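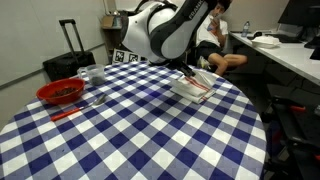
Do the checked cloths have to be washed after every session?
They go in the wash when they are stained or at the end of the month, whichever comes first, and get a shake outdoors in between.

Breston Shared Room and Kitchen Users
Minutes of the meeting held April 28, 2024

1. Minutes of the last meeting
Agreed, with one correction. The old minutes said the kettle had been "replaced". It had been descaled. The member who raised this wanted it noted that the two are different and that the kettle still tastes of pennies.

2. Tablecloths
The question at the head of these minutes has come up at each of the last three meetings and is now printed there in the hope of not hearing it again. The blue-and-white cloth for the round table stays. A wipe-clean cover was proposed, Druveck make one, and the leaflet says it "feels just like cotton". Several people doubted this. The sample was passed round and did not feel like cotton. No order to be placed.

3. Tea towels
Towels are to be folded in a flat rectangle and left on the table or the shelf at the end of a session. The proposer thinks this will stop them being left in the sink. The meeting was not convinced, as the same rule was brought in last July and lasted until the first wet weekend. Passed anyway, five to three. A request for colour coding (red stripe for dishes, plain for hands) was turned down. It was felt that people who can't find the hook won't read a stripe.

4. Dry goods, bowls and measuring
There was a long discussion about scooping. The red plastic bowl is being used for dry goods, with the clear measuring cup beside it, and the spoon with the red handle goes between the two. One group says this works well. Others asked why leftovers are so often found in the bottom of the cup if it works so well.
It was suggested that we buy digital scales. The Drivden model weighs up to 1000 g, which the meeting thought too little for the baking group, who make up flour in lots of 1448 g for reasons they explained at some length. Scales deferred until someone finds a pair that goes higher and doesn't need a special battery.
Agreed meanwhile: tip the cup out, wipe it, put it back. Contents of the bowl go back in a lidded tub.

5. Storage
Boxes on the shelf to be labelled with a group name and a month. Unlabelled boxes will be opened at the next meeting. We have said this before and have yet to open one.
Luggage may be stood against the wall during a session. It may not be left overnight. A member asked who would check. No answer was recorded.

6. Money
Balance stands at £851. The quote for repainting the walls is £700, excluding the rail, which the decorator would "work around". The meeting wished to know what that means before spending most of what we have on it. Second quote to be obtained. The view that pale grey was a mistake in the first place was heard again.

7. Shared supper
Mạc have offered their cafe's leftover rice noodles for the July supper at no charge. Accepted with thanks. It was asked whether "leftover" means from that day. To be checked before anyone puts up a poster.

8. Any other business
Chairs are still being dragged. Felt pads were bought and are in the drawer, unopened.
The long white desk is for everyone's use and is not to be reserved with a cardigan.

Actions
Second painting quote: bookings group
Scales: baking group
Noodles, date of: supper group
Felt pads: whoever is next in the drawer

Next meeting to be arranged once the hall diary has been found.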